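The White Table — small things for the dining room

Welcome to our March gallery. My name is Ashok Chauhan and I look after the home corner at Osel. We sell simple things for the table: boxes, baskets, vases, and flowers which never need water.

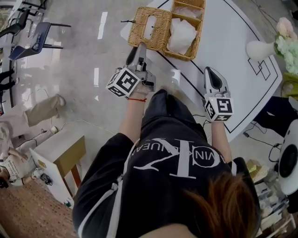 I like woven things because they make a white table warmer. A tissue box in wicker is a modest object, but guests reach for it at every meal, so it should be pleasant to look at. Our customers often ask me what to put next to it. My answer is usually a basket with compartments, in a similar tan colour, with the napkins folded inside.

About the tissue box
The opening on the top is rectangular and takes the usual paper refill. Please measure your refill before you order, as some shops sell a taller one. To clean the box, use a soft dry brush.

About the basket
Napkins go well in it, and also tea bags or small spoons. At my home one compartment is always full of rubber bands and I have stopped fighting with it.

About the flowers
Pale pink, cream and light green are the colours I choose most often for a white vase. The flowers are artificial. When they become dusty I take them to the balcony and shake them gently — my mother washes hers in the sink, and they have survived this too.

Sizes and orders
The Fusero tissue box is number 41 in our list and the Alipour basket is number 59. Orders are packed each morning from 10 o'clock. If you need more than one basket of the same shade, please write this in your order, as the natural colour changes a little from one delivery to the next.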